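Storing and cleaning records at home

Updated Aug 14, 2025

The notes below apply to ordinary 12-inch LPs kept in a house or flat. Shellac discs need different treatment and are covered on their own page. Solvents mentioned as safe for vinyl are not safe for shellac.

Shelving

Records are heavier than they look. A full shelf bows in the middle over time, and the records at each end then lean inwards. Use short spans with a vertical divider in each. A bookcase with adjustable shelves on plastic pegs will usually fail at the pegs first. Replace them with steel ones, or fix a batten under the back edge of each shelf.

The internal depth should be at least 31 cm, and a little more if the collection includes box sets. A shallower shelf will work provided the overhang is even and nothing brushes past it. The Runska unit I use has an open back, so it needed a strip of timber screwed across at mid-height to stop sleeves being pushed through to the wall.

Leave the unit clear of radiators and out of direct sun. An outside wall is acceptable if it is dry. Check it in February, when condensation is at its worst, by sliding a sheet of paper behind the unit overnight and seeing whether it has cockled by morning.

Stand records upright. They should be close enough together to stay vertical without support and slack enough that one can be drawn out with two fingers. If the neighbouring sleeves come with it, the section is too tight. Ring wear on the cover is nearly always a sign of this. Do not stack flat, including for short periods during decorating.

Sleeves

Discard paper inners that have gone brown or shed dust along the fold. Polythene-lined inners are the usual replacement. Plain PVC outers should be removed from anything being stored for years, as the plasticiser can leave a haze on the playing surface even through the cover. Polypropylene is clearer and stiffer but splits at the seam. Polythene is cloudier and lasts.

Put the inner in with its opening at the top and the cover opening at the side. Dust then has to turn a corner to reach the disc. Original printed inners can be kept behind the new one if the cover will take both without bulging.

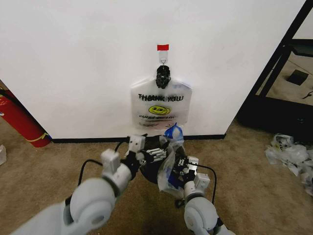 Keerthana Thomas disagrees with the last point. She writes that a printed inner kept inside the cover adds enough thickness to start a split along the spine, particularly on thin single sleeves from the eighties, and that she now files hers flat in a separate folder in the same order as the shelf. That is sound practice where there is room for it. On a gatefold the spare inner can go in the empty pocket and the problem does not arise.

Dry cleaning

Use a carbon fibre brush before each side. Hold it still on the rotating disc for two turns, then draw it slowly outwards to the edge. Pressing harder does not lift more dust and will bend the fibres. Clean the brush by flicking it against its own handle, away from the deck. Mine is a Fimix with a fixed guard. The folding type collects dirt in the hinge.

Wet cleaning

Needed for second-hand purchases, fingerprints, and any record that still crackles after brushing.

Mix distilled water with a drop of unperfumed washing-up liquid. Tap water leaves limescale in the groove in hard water areas. Protect the label with a disc of plastic or a label clamp. Apply the solution with a soft pad, following the groove, and go over each side at least twice. Rinse with plain distilled water, then stand the record in a rack with a gap of at least 2 cm between discs. Do not return it to the sleeve until the run-out area is fully dry, as moisture lingers there longest. Never put a cleaned disc back in its old inner.

Bit-na Bae's method for large batches is to do all the washing in one session and all the rinsing in a second bath. I have used it on a collection of around 700 and the only drawback was rack space. The rinse bath needs changing as soon as it feels slippery between finger and thumb.

Warps

A slight dish warp that tracks without skipping is best left alone. Heat treatment in a domestic oven is not recommended at any temperature. A Rätsep flattening press gave fair results on two edge-warped discs and made no difference to a third, which had a pinch warp near the lead-in.

Stylus

Brush from back to front only, with the amplifier muted.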